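4. Setting the picture by eye

Written for the Mondwood desk monitor by Bleddyn Lougher. Revised 07/02/2020.

The monitor leaves the Uvthorpe warehouse set to Vivid. Vivid looks good under shop lighting and tiring anywhere else. The box says the screen "adapts to you". I have used one since September and have yet to see it adapt to anything, so set it by hand.

Before you start

Let the screen warm up. Ours shifted slightly yellow over the first 40 minutes and then settled. Close the curtains if the sun falls on the glass, and turn off any night-time or reading mode on the computer itself. Those modes change the colours before they reach the monitor, and you will end up correcting the wrong thing.

4.1 Brightness and contrast

1. Press the middle button under the right-hand corner to open the menu.
2. Choose Picture, then Mode, then User. The other modes lock half the controls without saying so.
3. Set Contrast to 50 and leave it there. Higher values wash out pale greys.
4. Hold a sheet of white paper beside the screen with an empty document open. Lower Brightness until the two look alike.
5. Press the middle button again to save. Do not wait for the menu to close by itself, as this sometimes drops the last change.

Note: Auto Contrast dims the whole screen whenever a dark window opens. Turn it off. Driss Ragab likes it for films and has asked me to say so.

4.2 Colour

6. Open a few pictures with large plain areas of colour. Skies and faces are poor for this, because we all think we know what they should look like and we are usually wrong.

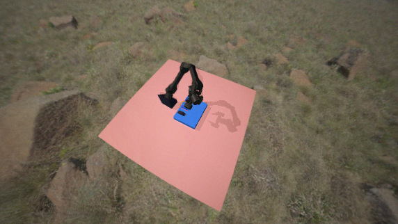
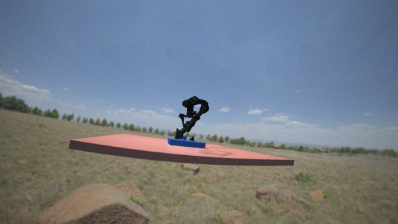
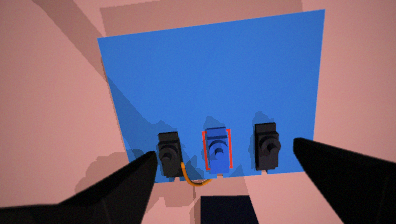

Salmon pink in all three.

7. Go to Colour, then Warmth, and try Normal first. Cool makes white look clean for a minute and blue for the rest of the day.
8. Change Red, Green and Blue only if Normal still looks wrong after an hour's ordinary use. Move one at a time, 2 steps at most, and look away from the screen before you judge it.
9. Write down the three values. A firmware update will wipe them.

Caution: Reset All clears every setting, including the menu language, and does not ask first. Reset Picture is the one you want.

4.3 Sharpness

Leave Sharpness at the middle value. Above it, the monitor draws a thin pale line round letters and calls this detail. If text still looks soft, check that the computer is sending the screen's full size — a wrong setting there is far more common than a fault in the panel.

4.4 If two screens do not match

They probably won't. Simone Macedo spent an afternoon on a pair from the same delivery and got them close, with a difference still showing in pale grey. Match the brightness first using the paper, then the warmth, and put the work you care about on the better one.

For the sound settings, go to section 5.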